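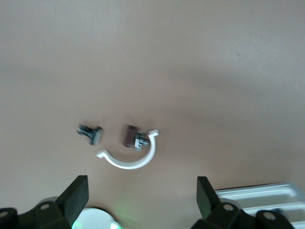

株式会社ハーブ（Harb）では、双腕ロボットの作業セル「Vestesis」で起きた把持不良と停止遅れの原因調査にあたる評価技術者を募集します。Vestesisは、卓上に置かれた小物部品を左右のアームでつかみ、決められた場所へ移す装置です。5月初めまでに行った968回の連続試験のうち、部品を離した、または指が閉じ切る前に動作が進んだと記録されたものが23回ありました。対象の部品は形がそろっていません。白い樹脂の弧状部品は輪の一部が開いた形で、その内側に暗い色の小さな部品が入り込んでいると、開いた指をどの向きで下ろすかによって結果が変わります。弧の端に指が触れて部品が回ってしまう例と、指の先が隣の部品に当たる例は、記録の上でまだきれいに分けられていません。この切り分けが最初の仕事になります。

募集の経緯
社内の調査では、23回のうち19回について、動作記録と手首側の映像を突き合わせることができました。残りは記録の時刻がずれており、どの指令の直後に起きたのかが確定していません。また、保護停止の信号が出てからアームが止まるまでの時間が、設計値を超えた回が含まれていました。人がけがをした事例はありませんが、停止遅れの原因がわかるまで、人が手を入れて部品を並べ直す作業は、駆動電源を切った状態でのみ行っています。このため試験の進みは遅くなっています。日程を戻すことより、原因の確定を優先する方針です。

仕事の内容
・動作記録、把持力の記録、映像の時刻合わせと、不良事例の分類
・不良が起きた配置の再現試験。部品の向きと間隔を少しずつ変えて繰り返します
・停止信号の経路の確認。非常停止、保護停止、ソフトウェアによる停止を別々に測定します
・指とパッドの摩耗、取付ねじの緩み、手首まわりの配線の点検と記録
・不良報告書の作成。原因が特定できなかった場合も、試した条件と結果を書いて提出します
・再発防止策の評価と、作業手順書の改訂

一日の流れは、午前に点検と基準動作の確認、その後に再現試験、夕方に記録の整理という組み立てが基本です。再現試験は同じ動作を長く見続ける作業が多く、何も起きない日もあります。起きなかったという結果も同じ書式で残してください。机上の配置は試験前後に写真で保存します。

勤務条件
募集人数　2名
雇用形態　契約社員（試用期間あり、正社員登用の実績あり）
勤務地　当社Bellovness試験室。在宅勤務は報告書作成の日に限り可
勤務時間　フレックスタイム制。試験装置を動かす時間帯は二人以上の在室が必要なため、班内で調整します
給与　経験と技能を考慮し、当社規定により決定。面接時に書面で提示します
休日　土日祝日、年末年始、夏季
その他　社会保険完備、通勤手当、安全靴と保護眼鏡の貸与

応募資格
次のいずれかの実務経験がある方。
・産業用ロボットまたは協働ロボットの立ち上げ、保全、評価
・電気設備や制御盤の故障調査
・製造現場での品質不良の解析と報告書作成
産業用ロボットの教示等に関する特別教育を修了していない方には、着任後に受講していただきます。受講が終わるまでは装置の可動範囲に入る作業を割り当てません。記録の集計にはPythonを使っていますが、表計算ソフトでの集計経験があれば選考の対象とします。
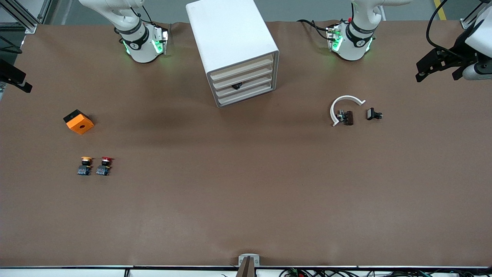
停止遅れの原因がわからないうちに、装置のそばで作業することはありますか。

可動範囲の外から見る作業はありますが、範囲に手を入れる作業は駆動電源を切り、施錠したあとに限ります。鍵は作業者本人が持ち、復帰の操作も本人が行います。この手順は試験を急ぐ場合でも省略できません。

試験に使う部品について
現在の試験では、弧状の樹脂部品のほか、押しボタンスイッチなどを対象にしています。押しボタンはキャップと胴体で指の滑り方が異なるため、つかむ高さを変えた試験を別に組んでいます。引き出し式の小物入れを使う動作では、引き出しが開き切らないまま次の動作に進む不具合が報告されており、こちらは別の班が担当しています。着任後に担当の入れ替えをお願いすることがあります。

共同調査先について
停止信号の測定は、測定器を扱う株式会社Lurkicoと共同で行います。測定の日は同社の試験手順に従い、記録は両社で同じものを保管します。当社の報告書と同社の報告書で判断が分かれた場合は、どちらかに合わせず、両方を併記して安全会議に出します。過去にハンド側の異常と判断した事例が、配線の接触不良だったとわかり、報告書を出し直したことがあります。出し直しは評価上の減点にはなりません。

選考の進め方
書類選考のあと、面接と簡単な実技を行います。実技では、個人情報を除いた動作記録を一件お渡しし、何が起きたと考えられるか、確認が足りない点はどこかを紙一枚にまとめていただきます。時間はおよそ半日です。原因を当てる試験ではありません。推測と確認済みの事実が区別して書かれているかを見ます。当日は試験室の見学もできますが、見学中は装置を動かしません。

応募方法
履歴書と職務経歴書を、当社採用ページの応募フォームから送ってください。職務経歴書には、これまでに扱った不具合を一件選び、発見から対策までの経過を書き添えてください。守秘義務のある内容は、会社名や製品名を伏せて構いません。締め切りは2024年5月19日、当日受信分まで有効です。結果は合否にかかわらず全員にメールで連絡します。応募書類は選考終了後に当社で廃棄し、返却はしません。

株式会社ハーブ　Vestesis評価班　採用担当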